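Illell Project - Robotic Cable Routing Working Group
Minutes of the meeting held in February 2019, Hernby Laboratory

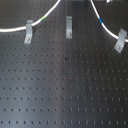 1. Attendance and previous minutes
Present: Marina Antoniadis (Chair), Océane Doucette, Marcela Kolář, Boris Štěpánek. Apologies: Rafia Rana. The minutes of the December meeting were accepted with one correction to item 5, where "clip" should read "clamp".

2. Board layout
Ms Doucette reported that the layout with green and blue cable markers and a spare clamp between the two cables remains the reference for all trials. Mr Štěpánek asked whether the reflection down the middle of the breadboard was affecting the detector. Ms Doucette replied that the mounting holes were still being found in the bright area, but that screw heads were at times confused with them. The group agreed to keep the lighting unchanged until the present series is finished.

3. Results of the routing trials
Ms Kolář presented results for the Inum planner. Of 3603 attempts, 426 were stopped by the operator, mostly at the point of pressing the cable under the clamp strap. Stops were more common where a clamp had been set at an angle to follow the cable. The Chair noted that the method section should define a stopped attempt clearly - the present draft uses the term in 2 different senses.

It was moved by Mr Štěpánek, seconded by Ms Kolář, that stopped attempts be reported separately from failed ones. Carried.

4. Draft paper
Comments on the Iglesias comparison are to reach Ms Doucette before the next meeting. Ms Rana had sent written comments on the labelling guide, which were received and attached.

5. Actions
Ms Kolář - revise the table of stopped attempts by clamp angle.
Mr Štěpánek - relabel the screw head samples.
Ms Doucette - circulate the second draft, including the board drawing.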